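Sorting and Arranging Artificial Flowers: Project Report

Group members: Yamila Farías, Percy Flores, Gintarė Kivi
Course supervisor: Kerttu Sjöberg
Submitted 30 July 2020

1. Background

Our project started with a simple question from the Ojeda prop store, which lends decorations to student productions. The store keeps its artificial flowers in mixed boxes, and borrowers often return them tangled or with leaves missing. We were asked to suggest a way to sort the flowers by type and get them ready for arranging. The store's list has 206 stems on it. We worked with a small selection so that we could try each step more than once.

2. Materials

The selection was mainly red roses and light blue hydrangeas. We also kept the leaf sprigs that had come away from their stems, to use as filler. The work surface was a white table. We chose it over the green cutting table in the next room, where the leaves were hard to tell apart from the top.

3. Method

All flowers were laid flat before anything was sorted. We had tried taking them straight from the box in April, and the stems caught on each other. With the flowers lying flat, each one could be picked up by the stem without pulling on its neighbor. Hydrangeas were handled low on the stem, as the heads are wide and the petals crease. Roses could be held higher up. Loose leaves were left until last. 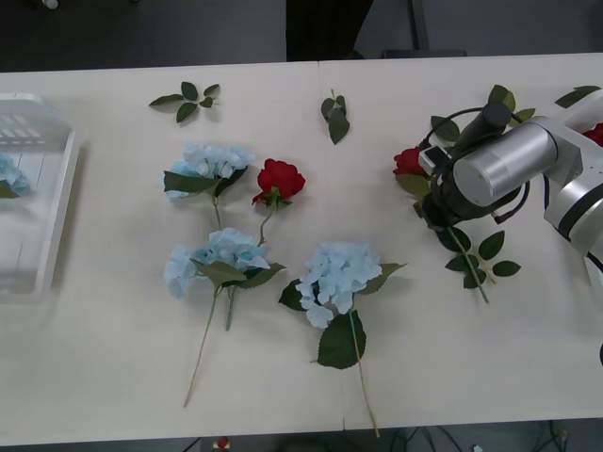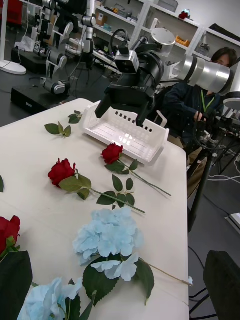 Roses, hydrangeas and leaf sprigs on the white table.
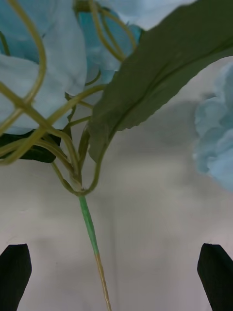
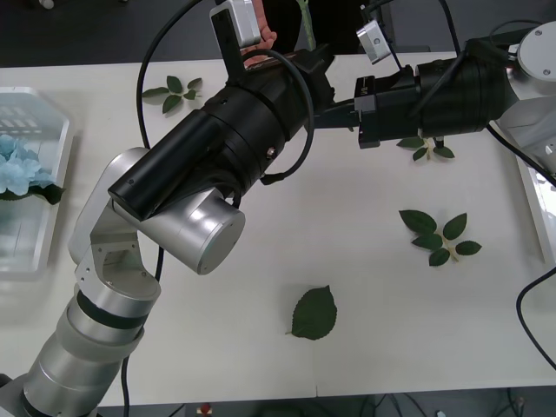 4. Results

We ran the full sort 9 times. In 6 of those runs every flower ended up in the right group with no damage. In two runs a leaf came off a rose, and in one run a hydrangea was dropped on the floor and had to be reshaped by hand.

The hydrangeas took longer than the roses. Their leaves are broad and slip under other flowers, so it is easy to lift two at once. Spacing them farther apart helped, but it used up most of the table. Percy suggested turning all the stems the same way, and we did this for the last three runs. It made the picking up easier but added time at the start.

For the arranging part we made one bouquet after each run. Yamila put the hydrangeas in first and filled the gaps with roses. Gintarė did it the other way around. The first order held together better in the vase we had, which has a wide neck.

5. Problems

Some stems are bent from storage and roll when they are put down. We straightened the worst ones, but they went back to their old shape within a day. The loose sprigs were also a problem, as we could not always tell which flower they belonged to. Damián Salinas at the store told us to stop matching them and keep them in a bag of their own.

6. Recommendations

The store should keep roses and hydrangeas in separate boxes, with all stems pointing the same way. Returned flowers should be laid out on a light surface and checked before they go back. A box should hold no more than 7 hydrangeas, which was the most we could fit without pressing the heads. We have not tested this with the other flowers on the list, and the lilies will probably need a longer box.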